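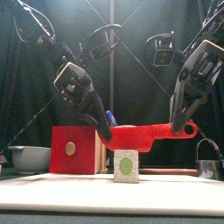

White tabletop with black curtain behind, Natska building.

Ponden Works – monthly premises inspection
Saturday, February 3, 2018
Areas covered: Natska building, ground floor and yard

1. Fire exits clear and unlocked – Yes
Rear door sticks at the bottom. Opens with a firm push. Needs planing before the spring.

2. Extinguishers in place and in date – Partly
The one by the loading door is due in September. The bracket in the corridor has lost a screw.

3. Emergency lighting – No
2 fittings failed on test, both on the back stairs. Stępień Electrical to replace. Stairs may be used in daylight only until then.

4. Curtains and soft furnishings – Yes
Flame-retardant labels checked. Keep hems off the floor.

5. Floors and walkways – Partly
Vinyl lifting by the sink. Taped for now, and the tape will not last.

6. Heating and boiler room – Yes
Gas meter read 1,436. Pressure steady. Cardboard had been stacked against the door again and was moved to the bin store.

7. Water – Yes
Meter read 3,384. Kitchen hot tap slow to run warm. Outside tap lagged.

8. First aid box – No
Eye wash out of date, no medium plasters. Order with the next Uruvham delivery.

9. Yard and gates – Yes
Grit bin half full. Gate padlock oiled.

Items 3 and 8 to be put right first. Stairs to be looked at again once the new fittings are in.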